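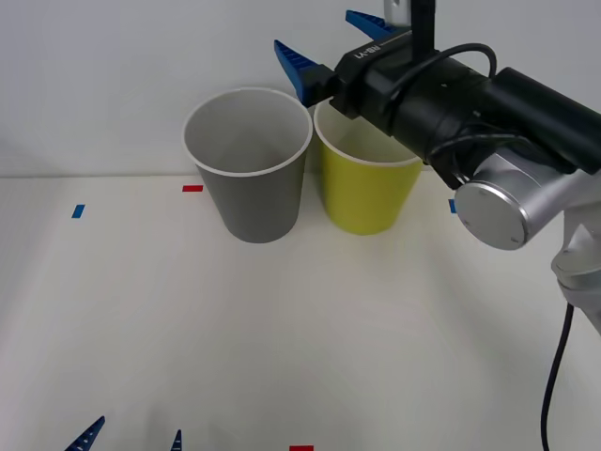
Fongchan Kaewsai
Oral Health Programme Lead, Penduta

June 22, 2018

Fluoride varnish in schools: progress to date

We have now seen 2,687 children against a target of 3,184. I would be careful with that number. It counts first visits, and a single coat of varnish does little unless the second follows. Return rates at the 18 Herkine schools are patchy, and two heads still haven't sent back consent forms.

The Votau brushing chart looks popular, but children fill it in themselves and I don't trust it as evidence. I'd rather not pay for another 1,000 copies before the October check-ups.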